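Zullesgate furniture bank gets a bigger home

5/27/21
14 shares
6 comments

Anyone who has ever tried to carry a sofa up the back stairs of the old Jondik building will be glad to hear that those days are nearly over. The Zullesgate furniture bank, which passes good used furniture on to families setting up home, is moving to a ground-floor unit on Restero Road, and the doors should open in July.

It has been a long wait for everybody involved. The furniture bank has spent 10 years in two rooms above the former print shop, and in that time it has handed on 2449 pieces, from kitchen chairs and cribs to a piano that took most of a Saturday to get down to the street.

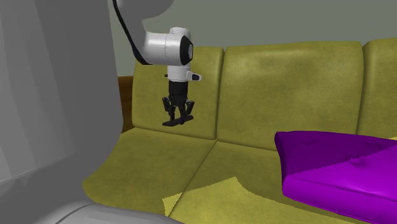
An olive-green sofa. Sofas are the item most often asked for in Zullesgate.

"We have had to say no to some lovely things, purely for want of floor space," said Inger Norðdahl, who runs the place and has done so since the very first week. "A big sofa takes up so much room, and yet it's what people ask for before anything else – somewhere to sit down together at the end of the day."

The new unit has a wide loading door, a proper workshop corner for mending wobbly legs and loose joints, and enough parking for 7 cars. The Brynjólfsdóttir family, who own the building, have agreed to a low rent for the first six years, and Norðdahl said she was so pleased when the letter came that she read it out loud twice over breakfast.

Donations are on hold while the packing gets done, but calls are still welcome, and larger items can be put on the list now for pickup after the move. Bedding and mattresses can't be taken, I'm afraid – but bookcases, lamps and small tables are always wanted.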